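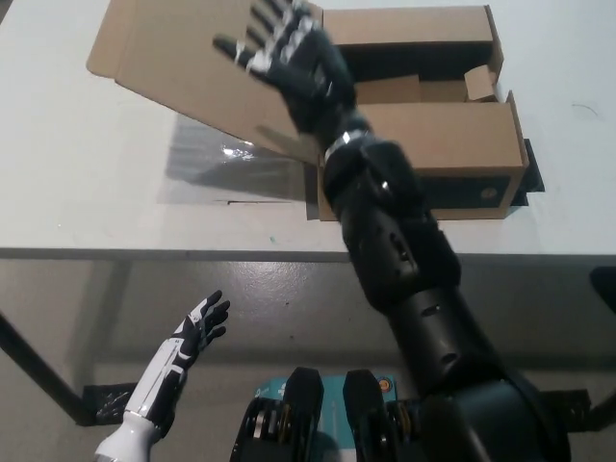
Preguntas frecuentes sobre cajas, embalaje interior y devoluciones

Compartir 6 · Comentarios 2

En esta página respondemos a lo que más nos preguntan los clientes de Clotari sobre las cajas de cartón con compartimentos: cómo se abren, qué se guarda, qué se recicla y cómo se vuelve a preparar un envío. Las respuestas valen para los modelos Miler y Skov. Cuando hay diferencias entre ellos, lo indicamos.

¿Cómo abro la caja sin estropearla?

Coloque la caja sobre una mesa despejada, con la tapa hacia arriba. Corte la cinta por la junta con una cuchilla corta, sin hundirla más de lo que mide el grosor del cartón. Después levante la tapa con la mano abierta, apoyando los dedos cerca del centro, y llévela hacia atrás hasta que se sostenga sola. Si tira de una esquina, el pliegue se rasga y la tapa ya no cierra bien.

¿Qué diferencia hay entre Miler y Skov?

Miler lleva la tapa unida al cuerpo y paredes interiores fijas. Skov se entrega plana y las paredes interiores van sueltas, de modo que el cliente decide cuántos huecos quiere. Por fuera son del mismo cartón ondulado marrón, sin blanquear.

Hay una pieza pequeña de cartón doblada dentro. ¿Sobra?

No. Es un separador. Se pone de pie en el hueco para que el contenido no se desplace hacia un lado. Si su producto ocupa todo el compartimento puede retirarlo, pero le recomendamos conservarlo con la caja. En las devoluciones se nos pide a menudo una pieza de repuesto y casi siempre es esta.

¿Para qué sirve la espuma negra?

Protege las piezas que no pueden tocar el cartón. Está cortada a medida para cada pedido, con ángulos y rebajes que coinciden con la forma del contenido, y por eso solo encaja en una posición. Sáquela antes de retirar el producto si nota que ofrece resistencia. Al volver a embalar, va primero la espuma y luego lo demás.

¿Se puede comprar la espuma aparte?

Sí, en planchas sin cortar. El pedido mínimo es de 6 planchas. Para espuma cortada según plano, escríbanos con las medidas en milímetros y una foto de la pieza vista desde arriba.

¿Qué hago con la bolsa de plástico transparente?

Si piensa devolver el artículo, guárdela extendida, sin arrugarla. Una bolsa doblada en cuatro vuelve a entrar en la caja, una hecha una bola no. Si no la va a usar, deposítela en el contenedor de envases. Manténgala fuera del alcance de los niños pequeños y de los animales.

¿La caja se recicla entera?

El cartón, sí: tapa, cuerpo, paredes y separador van al contenedor de papel. Quite antes la cinta adhesiva y, si sale con facilidad, cualquier etiqueta. La espuma no va con el cartón ni con los envases en todos los municipios, así que consulte las normas del suyo. También puede enviárnosla junto con una devolución y nos ocupamos nosotros.

¿Cuánto peso aguanta?

Depende del tamaño y de cómo se reparta la carga. Con el peso concentrado en un solo compartimento, las paredes interiores se abomban antes de que ceda el fondo. Reparta lo pesado entre los huecos y deje lo ligero para el compartimento largo. En cajas apiladas, no ponga más de dos alturas si la de abajo lleva huecos vacíos.

¿Cuántas veces se puede reutilizar?

No damos una cifra. Una caja guardada en seco, abierta con cuidado y cerrada con cinta de papel puede hacer varios viajes. Revise tres cosas antes de volver a usarla:

– el pliegue de la tapa, que no debe tener cortes
– las esquinas del fondo
– las paredes interiores, que tienen que quedar rectas al vaciar la caja

Si el cartón está blando al tacto, deséchela. No sirve secarla junto a un radiador, porque las ondas no recuperan la rigidez.

He perdido el orden en que venía todo. ¿Cómo lo vuelvo a colocar?

En Miler, el orden habitual es espuma, producto dentro de su bolsa, accesorios en el compartimento largo y separador. Cierre la tapa sin cinta y mueva la caja un poco de lado a lado. Si se oye algo suelto, abra y rellene con papel arrugado. Si la tapa no baja del todo, la espuma suele estar girada.

Un consejo de Welington Caldeira, responsable del taller de embalaje: haga una foto de la caja recién abierta, antes de sacar nada. Es más rápido que buscar la hoja de instrucciones.

¿Qué cinta recomiendan?

Cinta de papel engomado o adhesivo, de la anchura que prefiera, en una sola tira a lo largo de la junta. La cinta de plástico también cierra, pero al quitarla arranca la capa superior del cartón. No use grapas en cajas con espuma.

¿Puedo pedir las cajas con mi logotipo?

Sí, impreso a una tinta o en adhesivo. La impresión directa se hace a partir de 3,000 unidades. Para cantidades menores usamos adhesivo, con un mínimo de 200. Necesitamos el archivo vectorial y una indicación de la cara en la que debe ir. Antes de fabricar enviamos una muestra, que se aprueba por escrito.

¿Qué es Mistus?

Es nuestro servicio de recogida de embalaje usado para talleres y comercios. Se acumulan las cajas plegadas en el local y pasamos a buscarlas cuando hay más de 200. Las que están en buen estado vuelven al circuito y el resto va a reciclaje de cartón. En agosto no hay recogidas.

Mi caja ha llegado golpeada. ¿Qué hago?

Ábrala igualmente y compruebe el contenido. Un golpe en una esquina exterior no suele llegar al interior. Si hay daños en el producto, no tire nada: necesitamos fotos de la caja por fuera, de los compartimentos y de la espuma. Tiene 2 días desde la entrega para avisarnos. Si solo está dañado el cartón y necesita otra caja para una devolución, se la mandamos plana.

¿Cómo se guardan las cajas vacías?

Las Skov, planas y en horizontal, sobre una balda o un palé, nunca directamente en el suelo de un sótano o un garaje. Las Miler no se pliegan sin forzar las paredes – es la queja más frecuente y la tenemos en cuenta para la próxima versión –, así que conviene guardarlas cerradas, con el separador y la espuma dentro.

¿Tienen medidas especiales?

Trabajamos a medida en los dos modelos. Indique siempre las medidas interiores, en este orden: largo, ancho y alto. Si la caja va a llevar espuma, diga también por qué lado se saca la pieza, ya que de eso depende el corte.

¿Dónde pregunto lo que no aparece aquí?

En el formulario de contacto, eligiendo el apartado «Embalaje». Incluya el número de pedido si lo tiene. Los mensajes recibidos antes de las 14:00 se contestan durante la misma jornada laborable.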